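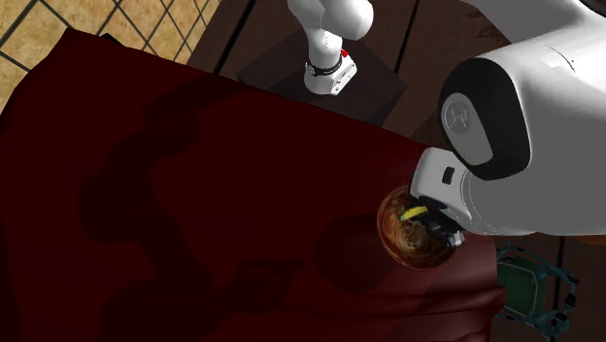

Table Linen Hire: Frequently Asked Questions

Bendale Linen Services

14 shares | 3 comments

The answers below apply to all hire agreements made with Bendale from 13 February 2021. Customers with an earlier agreement should refer to the terms printed on their confirmation.

Who may hire from Bendale?

Hire is open to private customers, caterers, schools and places of worship. Customers must be 18 or over and must give a delivery address on the mainland.

What is the smallest order you accept?

The minimum order is four tablecloths. Napkins and runners may be added in any number, but cannot be hired on their own.

How do I work out the size I need?

Measure the length and width of the table top, then decide how far the cloth should hang. For a seated meal we advise a drop of 25 to 30 cm on each side. Add twice the drop to each measurement. A cloth that is to reach the floor on a standard table needs a drop of 75 cm. Round tables should be measured across the widest point.

Can I see a colour before I order?

Yes. Swatches are sent by post free of charge, up to a limit of six. Colours shown on a screen can differ from the fabric, and dark shades in particular should be checked against a swatch. We cannot accept the return of an order on grounds of colour where no swatch was requested.

What is the difference between the Zadilau and Zodow ranges?

Zadilau is a cotton and polyester blend with a plain weave. It creases less and is the usual choice for large events. Zodow is pure cotton, heavier to handle, and is supplied pressed and hung -- it must be kept on its hangers until the tables are laid. The two ranges are dyed separately and should not be mixed on adjoining tables.

When will my order arrive?

Deliveries are made on the working day before the event, between 8 am and 6 pm. Someone must be present to sign. Where a venue cannot receive goods the day before, please tell us when booking.

Do I need to wash the linen before returning it?

No. Please shake out crumbs and petals and place the cloths in the bags provided. Linen that is damp must be left to dry first, as mildew cannot be removed and the item will be charged for.

What happens if a cloth is stained or damaged?

Ordinary food and wine marks are covered by the hire fee. Candle wax, ink, burns and tears are not. The replacement charge for a large Zodow cloth is £70. Smaller items are charged according to the list sent with your confirmation.

May I pin or tape decorations to the cloths?

Safety pins may be used on the hem only. Tape, staples and glue are not permitted.

Can I change or cancel a booking?

Numbers may be changed up to seven days before delivery. Cancellations made 14 days or more before delivery are refunded in full -- after that date the deposit is kept.

Whom should I contact with a complaint?

Complaints should be sent in writing to Signe Ingvarsson, Customer Services, with your order number. A reply will be sent within ten working days. Account customers may write directly to Anisa Tjoa.

281 people found this page helpful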